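I got to the lab ten minutes early and Aušra Ots was already on her second coffee, which set the tone for the whole visit. She writes the house rules for Kakik, a small outfit that teaches two-armed robots to handle clothes, and she talks fast. I'd come with a list of questions about safety standards. We got to two of them.

"People want to ask me about speed limits," she said. "Fine, we have speed limits! But most of my rules are boring. Where do the fingers go when the arm is waiting? What do you write down before you touch anything? That's my job."

Her rulebook is 4 pages long and pinned up by the light switch (there used to be 20 pages, and she admits she was the only person who had read them). The first page is all about how an arm comes down to a soft surface. You start high, you come down slowly, and you stop short of the cloth with the fingers apart. Then you look. Only after that does anyone get to close a gripper.

I asked what's so risky about a cushion. "A table tells you right away when you hit it," she said. "Upholstery gives. You can push a long way in before the numbers look bad, and by then you've got a fingertip caught in the weave. I would much rather train over a table, but people leave their laundry on the couch, so we work on gray upholstery."

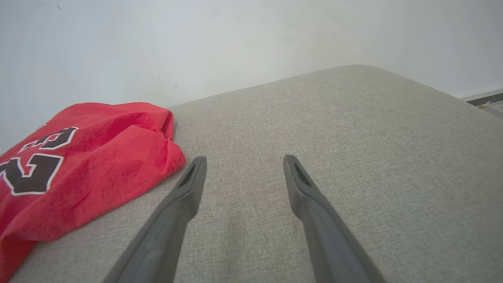

Fingers apart over the cushion, with the red garment off to the left.

The clothes have rules too, and this is where I got properly interested, because I had assumed you just throw a shirt down and go. Nope. Aušra wants every starting pile written up in plain words before a run: what the item is, if it's folded or crumpled, which way up the waistband or collar is. If the operator can't tell, the operator writes "can't tell." She was very firm on that.

"I had a form with check boxes once," she said. "Shirt, pants, towel. And people will always check a box, even when they're guessing! So now there's a blank line. A guess written down as a fact is going to hurt somebody's results in July and they won't know why."

She picked up that habit at Rätsep, where she spent her first years out of school writing service manuals for packing machines. Her old boss there made her follow each of her own instructions with the machine switched off, reading out loud. She still does it, and yes, she did a bit for me, arms out in front of her, elbows tucked, saying "left closed, right open, hold" in a very serious voice.

That brought us to my favorite rule, which the team calls the parking rule. With two arms over one surface, each of them has to have a named state at all times, even if it isn't doing anything. Closed or open, waiting or working. The person running the arms says it, and a second person says it back.

"It feels silly for the first hour," Aušra said. "Then one of you says 'open' and the other one says 'no, closed,' and you both stop and look down, and it doesn't feel silly anymore."

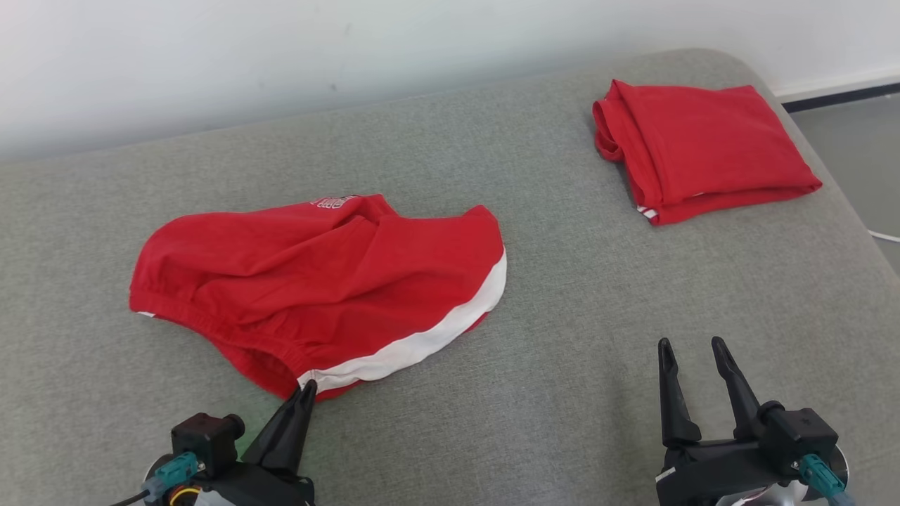

Left gripper closed at the edge of the shorts, right gripper open, and a folded red bundle toward the back.

I wondered if all this talking slows things down. It does, she said, and she's happy about it. The company next door, Balik, borrowed her pages and cut the say-it-back part, then quietly put it back in. (She was trying hard not to look pleased.)

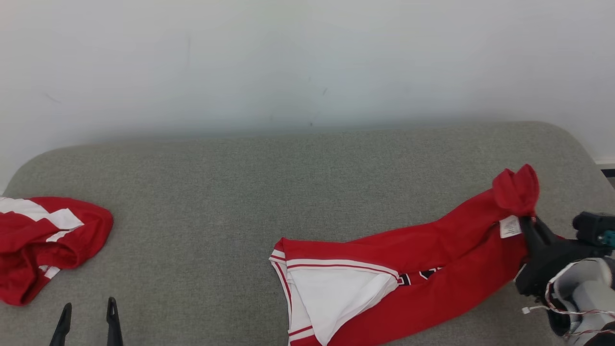 What makes a good grip is the argument that never ends at Kakik, and Aušra has a whole page on it. Her rule says to take a gathered handful where you can, lift only a little, and pause before going any farther, with the other arm kept open and out of the way. She also wants operators to note any tags near the grip. With the red jersey, the right gripper had the bunched-up end just off the cushion and the little white care label was hanging down right by it. "So that goes on the blank line," she said. "Label near the grip. If a finger closes on a label, you think you're holding a shirt and you're holding a label."

Does she want this to become a real standard some day? She made a face. She's been swapping drafts with a friend at Arneo, and they agree on nearly everything except how long the pause should be. Aušra says 2 seconds. Her friend says that's forever.

"Come back and time it yourself," she told me, and handed me a copy of the 4 pages to take home. I read them on the train, and I've already started saying "left closed, right open" when I carry the laundry basket upstairs.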